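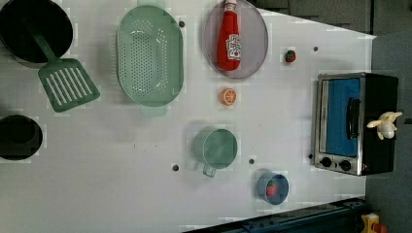

Working rules for a shared robot cell: project report

Osvaldo Falcão
Robotics and Automation, final year project
16 December 2025

1. Aim

The aim of this project was to write a set of working rules for the small robot cell in the teaching lab and to test whether students would follow them. The cell is used for pick and place work with toy kitchen items. Before the project there was a safety sheet on the wall, which covered the emergency stop and little else. It did not say how to lay out the table, who could start the arm, or what to write down when a run was abandoned.

2. Background

I read the parts of ISO 10218 and ISO/TS 15066 that deal with people working near an arm. Both are written with industrial sites in mind, and a lot of the content is about the design of the machine and its guarding, which students cannot change. What I took from them was the habit of doing a risk assessment for the task as well as for the robot. A gripper holding a soft toy and a gripper holding a metal tool are different tasks, even if the arm moves in the same way.

I also looked at the lab manual for our control software, Trisus, and at the rules used by an earlier project called Markovlow. The Markovlow rules ran to 108 separate points. Students I spoke to had not read past the first page.

3. The rules

The final version fits on one side of paper.

Rule 1. Two people are signed in whenever the arm is powered. One runs the software and the other watches the table.

Rule 2. The person watching stays within reach of the stop button and does not use a phone or laptop.

Rule 3. Objects are set out or moved by hand only when the arm is parked and the software shows it as paused.

Rule 4. Before each run, check the cables by eye. A loop that could catch on an object or on the table edge must be moved first.

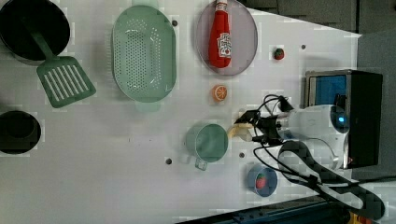 Rule 5. Anything that is not on the object list is taken off the table before the run, or added to the list. This includes small parts and packaging.

Rule 6. Every run gets a line in the log, including failed and stopped runs. The line gives the task, the initials of both people and the reason for any stop.

4. Trial

The rules were used for two weeks in December. In that time 415 runs were logged. I read through the log each evening and sat in on some sessions without taking part.

Rules 1 and 6 were followed well, probably as the log sheet asks for both sets of initials. Rule 3 was the weakest. Students reached in to straighten an object while the arm was standing still but not paused. Nobody was hurt. I reworded the rule after the first week, as the old wording said "stopped", and people took that to mean "not moving".

5. Remaining work

The object list is still on paper and should be moved into Trisus. Rule 2 needs a time limit, as watching the table for a long session is tiring. The Mangundap group will use the same sheet next term and has agreed to pass on its logs.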